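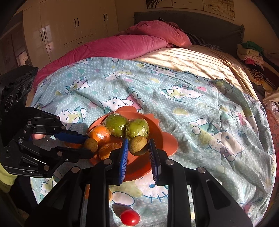 Two brown kiwifruit, with green and orange fruit in clear wrapping on an orange-red plate shaped like an animal's head. Bedding, household interior.

Fruit in the House
Online gallery, Budness Regional Library

Fruit in the House is the library's continuing display on the way fruit is kept, served and shared in ordinary homes. It grew out of a call to residents of Budness and the surrounding district, who were invited to contribute photographs, recipes, shopping lists and short written recollections. The library received 1146 items, of which 323 have been catalogued to date. Cataloguing continues as staff time permits.

The display is concerned with everyday practice. Fruit is stored in bowls, drawers, paper bags and refrigerator crispers, and it is eaten at kitchen benches, at desks and in bedrooms. The dishes that hold it are often the least formal in the house. Contributors wrote at length about plates kept from childhood, and several noted that a novelty plate had outlasted the dinner set it was stored with.

On the plate
The plate has a rounded tab at its top and a larger one at its right side, with a row of small pointed spikes along the rim between them. Shaped dishes of this general type are indexed in the catalogue under Tableware -- Figural, together with leaf, fish and shell forms. Readers searching for animal shapes should note that the library does not index by species unless the contributor has supplied one.

On the wrapping
Clear film shows the colour of the fruit through its creases. Individually wrapped fruit is a recurring subject in the written contributions, where opinion is divided. Some households prefer it for lunch boxes and gifts, while others remove the film as soon as the shopping is put away. A separate file on packaging, compiled by Thịnh Lại, may be consulted at the Local Studies desk and includes fruit papers, stickers and market bags from the Loureiro family's former grocery.

On kiwifruit
Kiwifruit appears in the recollections chiefly as a breakfast fruit, cut in half and eaten with a spoon. Firm fruit was commonly left beside apples or bananas to ripen. Davina Paterson's account of her grandmother's pavlova, in which the slices had to be patted dry on a tea towel before they went near the cream, is held in full as a typescript and may be read on request.

Visiting the display
Printed material is shown in Room 2 on the ground floor. The room closes at 4 pm, except on Wednesday, when it remains open until the library itself closes. Food may not be brought into the room. School and community groups are asked to book ahead through the front counter.

Contributing
The library continues to accept material on the growing, buying and serving of fruit. Original photographs are copied and returned. Contributors should write the place on the back in soft pencil, with an approximate year where one is known, and should not use adhesive labels. Objects -- including plates and bowls -- cannot be accepted at present owing to limited storage.

Corrections to captions are welcome and should quote the title of the gallery.

Display text: Rosaire Gauthier
Cataloguing: Terence Rowbotham
Online presentation: Jordan Haworth

Return to Local Studies galleries
Next gallery: Preserving Jars and Labels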